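Ticket: VAT refund claim rejected with code "input tax not matched"
Product: Larkeo filing module
Status: Resolved
Opened: 17/08/2020
Category: Tax reporting / Cross-border purchases

Message from the customer

Good morning. I am writing from the accounting office of Zitimon. We use Larkeo to prepare the VAT return and the list of purchases from other member states. Our last refund claim was rejected by the tax portal. The message is: "Input tax not matched with declared acquisitions." There is no line number and no invoice number in the message, so I do not know which purchase is wrong.

I compared the totals by hand. The total in the return and the total in the purchase list are the same. I did this twice, one time on paper and one time in a spreadsheet. For this reason I think that the problem is in the file, and not in our books.

The matter is a little urgent for us. If the claim stays open without an answer, the tax office can start a review for suspected wrong deduction, and our management is very worried about this word. We did not hide anything. All invoices are in the archive and all of them were paid by bank transfer.

What I tried already:
1. Exported the file again. Same result.
2. Changed the browser. Same result.
3. Deleted the claim in draft and made a new one. Same result.
4. Removed the invoices of the supplier Gamis. The file was accepted in the test check, but then of course the amount is too low, so I did not send it.

Please tell me if I should send the invoices of Gamis to you.

Reply from support

Thank you for the clear list, it saves time. Please do not send the invoices yet. Step 4 is interesting. Can you open the supplier card of Gamis and tell us what is written in these fields: country code, VAT number, type of supply, and valid from?

Please also leave the claim in draft for now. Every time a claim is sent and rejected, the portal keeps a record of it, and it is better to have a short record.

Message from the customer

The country code is filled in. The VAT number is filled in and the check shows green. The type of supply is "goods." The field "valid from" has a date in February.

I see now that we have invoices from Gamis which are older than this date. Maybe this is important? The supplier changed its legal form, and I think a colleague typed the new number over the old number. I was on leave at this time, so I cannot say it for sure.

Reply from support

Yes, this is important. When the number is typed over the old one, the program uses the new number for all invoices of this supplier, also for the old ones. The seller has reported the old sales under the old number. The portal compares both sides, finds no partner for your purchases, and rejects the claim. Your totals are correct, and this is why you could not find the difference by adding.

Please do the following:

1. Make a backup of the company file.
2. Open the supplier card and choose "Split history."
3. Enter the old VAT number with its last valid day.
4. Enter the new VAT number with its first valid day. The two periods must not overlap.
5. Run "Rebuild purchase list" for all open periods.
6. Export and use the test check before you send.

If the button "Split history" is gray, the period is locked. The person with administrator rights has to unlock it first.

Message from the customer

The button was gray. Our administrator unlocked the period and I made the split. The list now has 60 lines, as before, but 14 of them show the old number. I checked these 14 lines against the paper invoices and they are correct.

The test check gives a new message: "Corrective statement required for closed period." I am a little afraid of this message. Is it an accusation?

Reply from support

It is not an accusation. It is a standard message – the portal shows it each time a number changes in a period that was already declared. You have declared purchases with a wrong partner number, and the corrective statement replaces those lines. The amount of tax is not changed.

In the form, choose the reason "Identification data of partner," and do not choose "Amount of tax base." With the second reason, the case goes to manual control and it takes much longer. In the comment field, one short sentence is enough. We suggest that you write that the supplier received a new VAT number and that the earlier purchases were listed under it by mistake.

We cannot give legal advice on penalties. If your office has a tax adviser, please show the draft to the adviser before you send it.

Message from the customer

We showed the draft to our adviser at Núñez. The adviser agreed with the reason and asked us to attach the letter in which Gamis announced the new number. I attached it as a PDF. The portal accepted the corrective statement, and after it also the refund claim. The status is now "received, in processing."
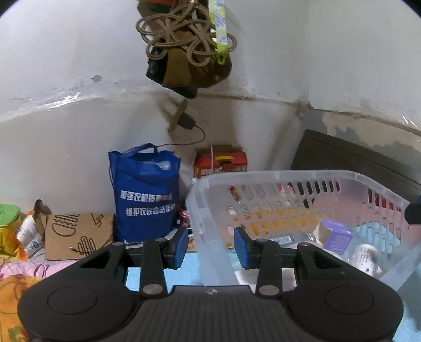

Should we keep the old version of the file, the one that was rejected?

Keep it together with the rejection message and the corrective statement. If there is a review later, these papers show when the mistake was found and how it was corrected.

Message from the customer

Thank you, I made a folder for it. One more point: in the export window there is still a yellow mark next to the supplier name. The tooltip says "history changed." Can I ignore it?

Reply from support

You can. The mark stays for 21 days after a split and then goes away by itself. It does not go into the file.

We also checked your other supplier cards with the report "Changed numbers" – you can find it under Tools, Controls. In the backup you uploaded there is no second case of this kind. Please run the report before each quarterly return, and ask your colleagues to use "Split history" when a partner gets a new number.

We set this ticket to Resolved. It can be opened again within 60 days by a reply to the same message.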